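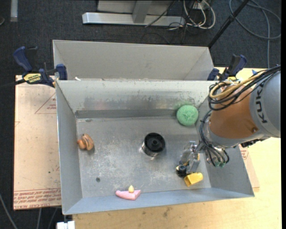

The Second Life of the Steel Bin

June 4, 2020

Give me a battered metal bin full of odds and ends and I'm happy for an hour. I grew up beside one. It lived in my grandmother's laundry and held everything that had no proper home: pegs, doll shoes, the lid of a teapot long since broken. So when I heard that Tadeusz Pawlak had filled his shop, Wididley, with old sheet-metal bins in every shade of grey, I was on the next tram to Barasside.

It's a glorious muddle in there. Pawlak buys bins from factories and bakeries that are closing down, knocks the worst dents flat and leaves the rest alone. He won't paint them, and I'm with him completely. The scratches are the best part! Run your hand over a floor that's been scraped pale by years of use and you'll never look at a plastic tub the same way again.

"People ask me to polish them," he says. "I tell them to go and buy a new one."

The smallest costs $60 and the biggest, a monster from the old Szczepańska bakery, is $345. That one took 3 people to carry up the steps last December - and it hasn't budged since.

What to put in them? Toys, I say, and plenty of them. Dull grey metal does wonderful things for colour. A slice of pink pretend cake looks good enough to eat against it, and a bright yellow block fairly sings. Mint green is lovely too, especially in something rough and spongy. Drop in anything with a shiny silver side and you get a little glow on the metal underneath.

Keep the load light, so small hands can find things without tipping the lot onto the rug. If you have room, stand two bins one behind the other, the front one for favourites and the back one for whatever comes next. Small scraps will gather along the join, so run a brush down it now and then.

Pawlak also stocks Fararier felt liners, handy if the clatter of blocks on steel gets to you. I rather like the clatter. My own bin came home on my lap, and it already has a teapot lid in it.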